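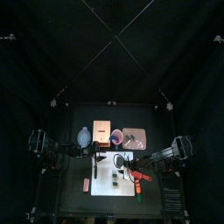

Gripper comparison moves to the enclosed cell

The Naylor Laboratory has begun the second stage of its gripper comparison, which sets the Raloretti two-finger gripper against the Guranby model now used on most of its arms. Work has moved from the open bench to the enclosed two-arm cell, where dark fabric on the walls keeps stray light away from the cameras.

The first stage covered single-arm picking and closed with 2,889 recorded attempts. The Raloretti gripper completed 94 percent of its picks on boxes and bottles, but results on thin items such as markers and cables were less even. The second stage therefore places small and flat objects beside larger ones and asks both arms to share the same work area.

Each gripper will be tested on 20 object layouts. Both will run under the Plundent controller with the same speed and force limits. Finger pads will be inspected after every layout and replaced when wear is found - a step added after the first stage.

Groups wishing to propose objects for the later layouts should write to the laboratory office before the end of September. Items must fit on the cell's tabletop and must not contain liquid.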